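Flandero Robotics Club forum > Student projects > Two-arm table tidying, where we are so far

holska_bench
Started this thread so the updates stop getting lost in the general chat. For anyone new: our entry for the Jisusow student challenge is a pair of arms that clear a table together. One arm holds, the other moves, then they swap. We have 12 weeks from the kick-off and have used up a fair few of them already.

Good news first — the handover works! Not every time, but in the last full session we got through 20 attempts and only 3 of them ended with both arms hanging on and refusing to let go. I was grinning all the way home.

tinpot_kate
Brilliant! What did you change? When I was last in, it was failing more often than it worked.

holska_bench
Slowed the second arm right down for the last bit of the approach, and made the first arm wait until it feels a tug before it opens. That was wibble's idea and I argued against it for a fortnight, so I owe wibble a pint.

wibble_servo
Two pints. I'm still not happy with the speed, though. The challenge is timed, and if every handover crawls like that we'll clear half the table at best. I'd sooner have a quick one that drops the odd thing.

gantrygoat
Disagree. The rules take more off you for a drop than for a slow run. Read the scoring page again, it's near the bottom under the bit about restarts.

wibble_servo
I have read it. It says a drop on to the table costs less than a drop on to the floor. We could tilt the odds by keeping the handover well inside the table edge.

gantrygoat
Fair, I'd missed the table/floor split. Still want to see it done slowly and reliably before anybody touches the speed setting.

tinpot_kate
Can I ask about the logs? I opened the latest one and there are 3,354 lines of the same joint warning. Is that a real problem or is the limit just set too tight?

holska_bench
Too tight, I think. We copied the limits across from the old Wibisono project, and those arms were doing much smaller movements. I'll loosen them a bit and see whether the warning goes quiet. If it doesn't, I'll start worrying.

pocketlathe
Hello, joined in November and mostly been lurking. Would love to help but I've only done line followers. How is it all laid out? I can't picture where the arms sit compared with the table.

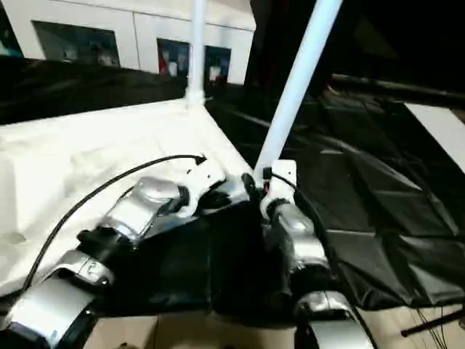
holska_bench

Welcome! White table on the left, black cloth over the middle and right, and the two arms reaching forward over the lot. The white poles are our framework. Line followers are a great start, by the way. If you can tune one of those you can tune a wrist joint, you'll just swear at it for longer.

pocketlathe
Oh that helps loads, thank you! Do the cables ever catch? There's one making quite an arc over the left arm.

wibble_servo
That's my worry too. I want more clips on them before we try anything fast.

gantrygoat
So you agree we should go slowly, then :)

wibble_servo
Until the clips are on. Then I'm turning it up.

tinpot_kate
I can bring clips, I've got nearly a full bag left over from the buggy. pocketlathe, come along at 6pm and you can help me fit them — bring a small screwdriver if you've got one, ours keep wandering off.

pocketlathe
I'll be there!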